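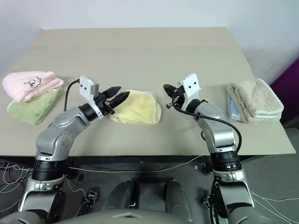
1/ Second week of teaching the two-arm robot to fold towels by remote control. Amancay Navarrete and I take turns driving. Notes as we go.

2/ Each demo is one towel, start to finish. The target for this task is 100 good ones. We have 86. A demo where the driver drops the towel and recovers it still counts.

3/ Driving is slower than folding by hand. You move a pair of small leader arms and the big ones follow. You feel nothing through the grippers, so you go by the camera view and learn to pinch near the edge.

4/ Yellow towel today. It tends to end up as a rope between the two grippers. When that happens I keep hold of one end, let go with the other and look for a corner.
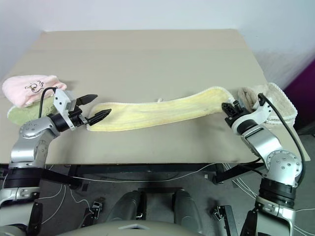 5/ Things I would tell a new driver. Move both arms at the same speed. Pause before you close a gripper – Dardo Cabral trains the policy and says the pauses don't hurt. Don't fix a fold that is good enough.

6/ We shuffle the other towels between demos so the table never looks the same twice. Patricio Quezada wants more of the thick ones in the mix. They are harder to grab by a single layer.

7/ Episode 2161 in the log is mine and it is bad. Left arm let go too early. I marked it and moved on.

8/ Fourteen to go. Amancay has the next shift.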